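10/9/22
By Sherif Samir

Steaming is a method of cooking in which food is heated by the vapor of boiling water. The food is held above the water in a vessel with openings in its base. Steaming is gentle – most foods keep their shape – and needs no oil. In the river town of Trorkness, the method is recorded in a kitchen account of 1496.
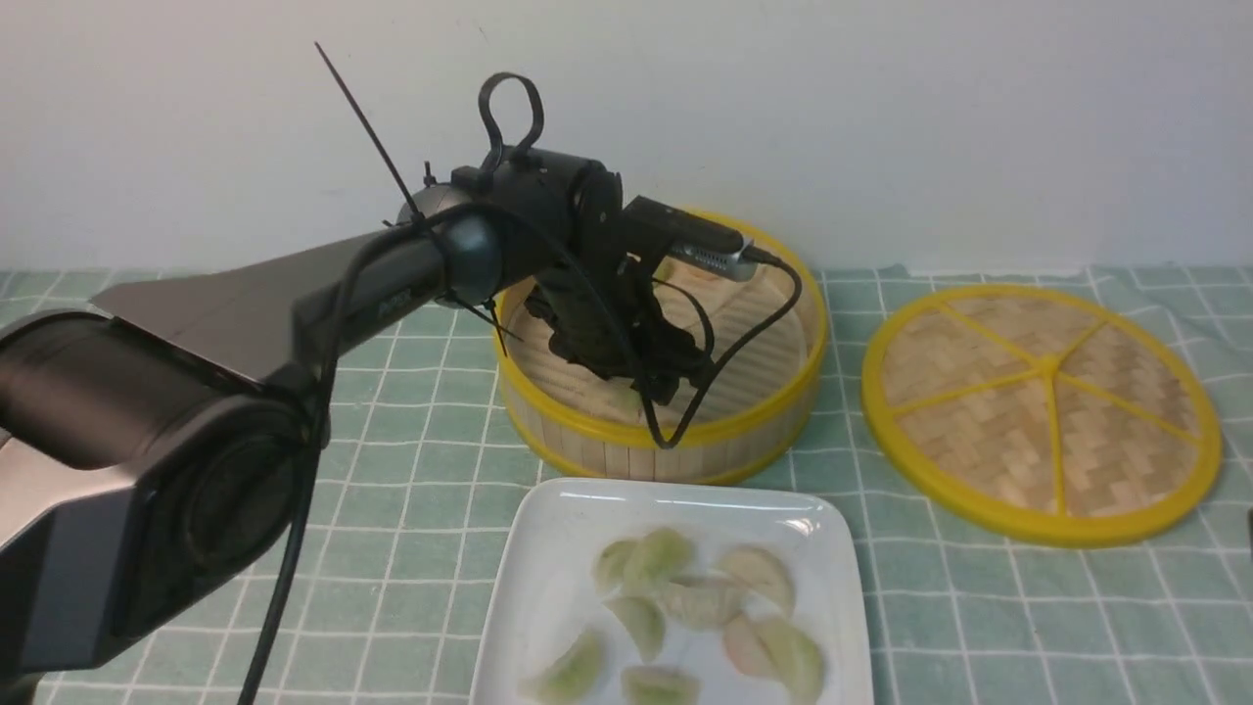
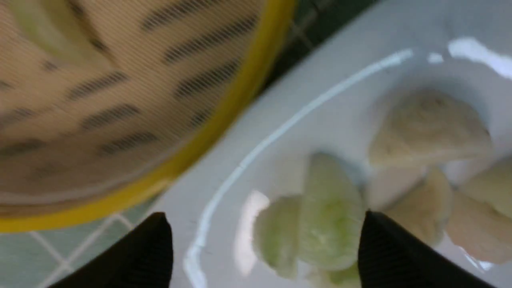

Sherif Samir holds that the Trorkness account refers to grain and that fish was steamed there only later. The neighboring district of Furkton prefers small dumplings, cooked for 9 minutes over a full boil. At the June market in Mondadley, about 300 portions are sold each day, mostly with vinegar or chopped greens.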